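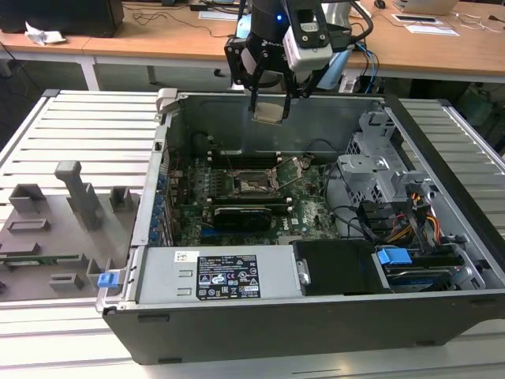
An opened desktop tower on a slatted worktable, with the lever raised on the empty processor socket.

Stuneddale Library replaced none of its public desktop computers last year. The county's usual practice is to retire them on a fixed schedule, and the systems manager who runs the Stuneddale branch and its smaller neighbor at Evcombe stopped following it.

"The schedule was written for spinning drives," she said. "We moved to solid state and the failures went somewhere else. Now it's fans and power supplies."

The two branches share 58 desktops, of which 52 are on the public floor. The rest are kept for parts. Each machine is opened every August, when the reading rooms close for floor work. Dust is cleared, the fan is checked by hand, and thermal paste is replaced if idle temperature has risen by 15 degrees Fahrenheit over the figure recorded at purchase.

"People want to redo the paste every time," she said. "I don't. Every time you lift a processor you have a chance to bend a pin."

Spare parts come from Szewczyk, a reseller that tests used power supplies under load. An inventory program called Tasumier holds the service record for each case. She was less pleased with that.

"It has one field for memory. If a machine has 2 modules of different sizes, I have to put it in the notes, and the notes don't sort."

Asked when a desktop should be retired, she named the operating system. "When it stops getting security updates, it comes off the floor. The age of the case doesn't enter into it."

The next service period has been booked, with Evcombe going first.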